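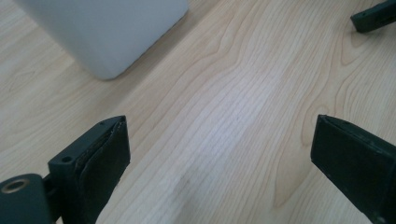 Section 4: Oiling and looking after your Candow table

Now that your table is standing on its own legs (well done, the last two bolts are always the fiddly ones), we come to the part that most of our customers tell us they enjoy. The Candow leaves our workshop sanded and bare, so that you can choose your own finish and so that it has a little time to get used to your house before anything goes on it. Please leave it standing in the room where it will live for 5 days before you open the oil. Keep it away from the radiator if you can, and resist the temptation to eat off it, as tea and tomato are both very hard to shift from bare wood.

What you will need

The tin of Prurevix table oil from the smaller carton
The two grey pads, marked 1 and 2 on the paper band
Four or five old cotton cloths, the less fluffy the better (worn-out pillowcases are lovely for this)
A pair of thin gloves
A bucket of water, kept outdoors, for the used cloths
Plenty of newspaper for the floor

Caution: cloths soaked in oil can heat up and catch fire by themselves when they are left in a heap. Put each one in the bucket as soon as you have finished with it. Please do read this twice if you are the sort of person who skips the cautions!

Before you start

Open a window, even if it is cold out. The room should be warm enough to sit in comfortably without a coat, and the oil should have been indoors overnight. If your tin has come straight from a chilly garage it will be thick and sticky, and you will find yourself pushing it about the table to no great effect.

Putting on the first coat

1. Run your hand over the top. If you feel any roughness, go over it with pad 1, always following the grain, and pressing no harder than you would to polish a shoe.

2. Wipe the dust away with a dry cloth, then go over it again with a second, clean one. A vacuum cleaner with the soft brush on is very good for the join between the top and the rail.

3. Shake the tin for a full minute. Reginald Whitlock, who wrote the first version of this booklet for us, put this in capital letters, and we have kept the sentiment if not the capitals.

4. Pour a small puddle, the size of a jam jar lid, near one end. Spread it with a folded cloth in long strokes. You want a thin, even shine with no pools. One 50 ml measure is enough for the whole top of the standard table, and if you have used twice that, some of it will need to come off again.

5. Do the edges next, and then the underside. People do ask whether they may leave out the underside, and we would much rather you didn't. A top that is sealed on one face and bare on the other can cup.

6. Wait fifteen minutes, and then wipe off everything that has not soaked in, using a fresh cloth. Keep going until the cloth slides easily and comes away nearly clean.

7. Leave overnight with the window open a crack.

Second and third coats

Repeat steps 2 to 7, using pad 2 very lightly beforehand. Pad 2 is there to take down the tiny fibres that the first coat lifts. The second coat will go further than the first, so begin with half as much.

A third coat is needed only if you have bought the Barumen bench as well and want the two to match, or if the table is going in a kitchen with small children.

Note: the colour will look darker on the first evening than it does a week later. Please give it that week before ringing us.

Everyday care

Wipe with a damp cloth and dry straight afterwards. Washing-up liquid is fine in small amounts, but sprays meant for glass or ovens are not. Put a mat under anything hot from the hob. A light coat of oil each January keeps the top in good order, and it is a pleasant job for a dull afternoon.

For white rings, rub with a little oil on pad 2, with the grain, and leave overnight. Deeper marks can be sanded with 80 grit paper and then with something finer, followed by two fresh coats on that patch and a thin one over the whole top.

Spare pads and tins can be ordered from the Chmielewska workshop, using the card inside the back cover. Orders that reach us by 15th February go out with the spring delivery, and anything later is posted separately.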